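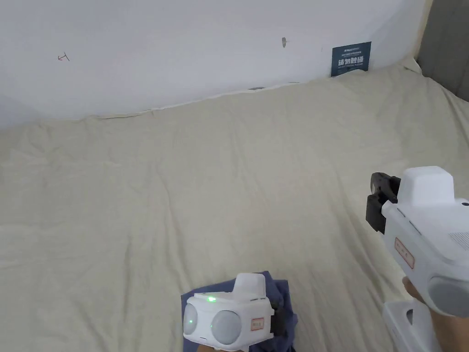
*Opened by the cardholder, June 24, 2025. Product: Udard reloadable card. Status at the bottom.*

**Short version of the problem**

I loaded $50 onto my Udard card with a Clanar credit card. The register receipt says $50. The Udard app says $39. Two support reps have now told me this is "normal," for two different reasons, and I don't believe either one. I'm keeping this log in the public thread so the next person can compare.

**What I was trying to do**

Load the Udard with a rewards card, pay rent out of the Udard through Fatik bill pay, keep the points. Yes, I know what people think of that. The Udard terms allow credit card loads at participating stores and cap them at $2000 a month, so it isn't a trick, and I'm not asking for an opinion on it. I did a small load first precisely so I wouldn't find out about a problem with the rent money sitting in the middle of it.

**What I checked before contacting anyone**

- Receipt from the Hodoroagă store: load amount $50, load fee $3, both charged to the Clanar card. So the fee was on top of the load and should not have come out of it.
- Clanar account online: one pending charge, which matches the receipt total.
- Udard app: balance $39. Transaction list shows one line, "Retail load," with no amount until you tap it, and then the amount it gives is $39.
- Logged out, logged in, removed the app, put it back. Same number.
- Udard website in a regular browser. Same number, so it isn't the app.
- Monthly statement page: says "not available for this period."

The balance before the load was zero. I have a screenshot of that from the same morning.

**First contact: chat**

I pasted in the receipt details. The answer was that the load fee had been deducted and that this was normal. I pointed out that the fee is $3 and was already paid at the register. Take it off a second time and you still don't get down to $39. The rep said the fee "may vary by location." The fee is printed on the receipt. I asked which location charges the amount I'm missing and the chat was marked resolved.

I didn't mark it resolved. If you get the survey afterward, that seems to be the only place to say so, and I have my doubts that it goes anywhere.

**Second contact: phone**

Different explanation. The rep said that new loads are partly held until the card issuer confirms the payment, and that the rest would show up once the Clanar charge posted. That at least sounded like something that could happen. I asked whether a held amount would be shown anywhere, and was told it would not be. I asked where in the cardholder agreement the hold is described. The rep said it was "in there."

I read the agreement, all of it. There is a section on holds. It covers mailed checks and checks deposited by phone. Nothing on retail loads, except a sentence saying they are "generally available immediately."

**Waiting for the charge to post**

I gave the hold theory a fair chance. The Clanar charge went from pending to posted, for the full amount. Udard balance: $39. So that's the end of the hold theory as far as I'm concerned.

One good piece of news for the people who asked: it posted as a purchase and not as a cash advance. I can't tell you whether it earns points, as mine don't show until the statement closes. I also wouldn't assume the same thing happens with any other bank's card.

**Third contact: written request**

Sent through the secure message form, with the receipt and the screenshot attached. I asked for one thing: a full ledger for the card, every debit and credit from the day it was activated. I did not ask why. Asking why got me two stories.

The reply had the ledger in it as a table, and there it was. I activated the card in January and then left it in a drawer. The ledger shows a "service adjustment" built up over the months it wasn't used. With nothing on the card to take, the adjustment sat there until the first load came in and then took its cut.

I had checked for this before buying — the package says "no monthly fee" on the front. The agreement says "no monthly fee" too, and then has an inactivity charge further down, under "Other Terms," which applies to any card with no load or purchase for a stretch of time. Apparently a charge that comes every month is not a monthly fee if you call it something else.

**What I've asked for**

1. A refund of the inactivity charge, on the grounds that the app never showed a negative balance or any amount owed.
2. The load to be listed at $50, with the charge as its own line. Recording my load as $39 is simply wrong, and it will make a mess if I ever have to dispute anything with Clanar.
3. A correction to whatever script tells people the load fee is the reason.

**Reply received**

They agreed to the first as a "one-time courtesy." My balance now reads $50. On the second I was told the display "is being reviewed." No answer on the third.

**If you have the same symptom**

- Skip chat. Send the written message and ask for the complete ledger.
- Check whether the fee on your receipt was charged to the credit card or taken from the load. Stores may not all do it the same way; I only know about mine.
- If your card has been sitting unused, expect this charge, whatever the package says.
- Take a picture of the balance before you load. Mine was the only proof that the app had been showing zero all along.

**Still open**

I haven't tested the Fatik side yet. Their page says a Udard payment is treated like a debit card. It also says "some restrictions apply" and doesn't list them. I'm going to send one small payment toward the electric bill before I trust it with rent — and certainly before I go anywhere near the $2000 limit.

Status: balance corrected, load record still wrong. Please leave this ticket open.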